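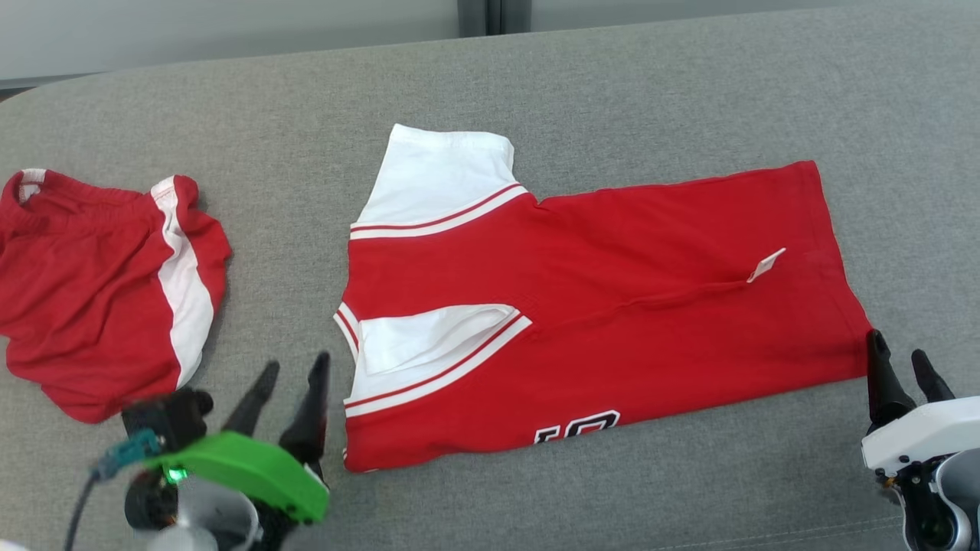 Lectura: 2 minutos

Tema 3. Enseñar una tarea a mano o a distancia

Apuntes de la asignatura. Conviene traer leído el capítulo de Sarantis y Lie sobre prendas deformables.

Se suele presentar la demostración como el camino corto: una persona mueve los brazos, el sistema registra y después imita. Con piezas rígidas lo acepto a medias. Con ropa, bastante menos. Una camiseta con una manga extendida y la otra doblada hacia dentro ya obliga al operador a decidir por dónde empieza, y esa decisión casi nunca queda anotada.

Dos vías habituales:

Guiado manual. Se agarra el brazo y se lleva por el recorrido. El operador nota el peso y los topes, pero su propio cuerpo puede tapar las cámaras.

Teleoperación. Se manda desde fuera, con mandos o con un brazo gemelo. La vista queda despejada – a cambio, muchos equipos no devuelven fuerza y la tela se pellizca a ojo.
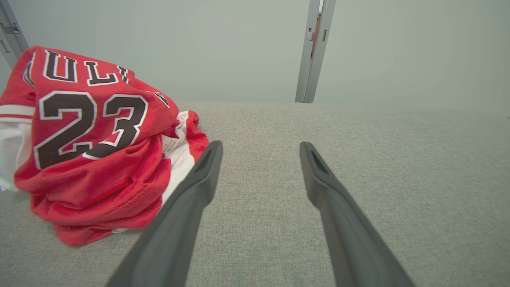
El segundo problema es la variedad. Gerasimos Sarantis defiende que unas 100 demostraciones bastan para un doblado sencillo. Signe Lie reunió 1.668 en el proyecto Plunano y seguía viendo fallos cuando la prenda llegaba hecha un montón. Yo me fío más de la segunda cifra, aunque tampoco sé cuántas de esas tomas eran casi iguales entre sí.

Desconfíen también del porcentaje de éxito si no se dice quién colocó la prenda antes de cada intento. En el informe de Tallham ese dato no aparece por ningún lado.

Para la próxima sesión: elijan una prenda con estampado o etiqueta, escriban en qué postura inicial la dejarían y qué consideran «doblada». Una página, entrega en enero.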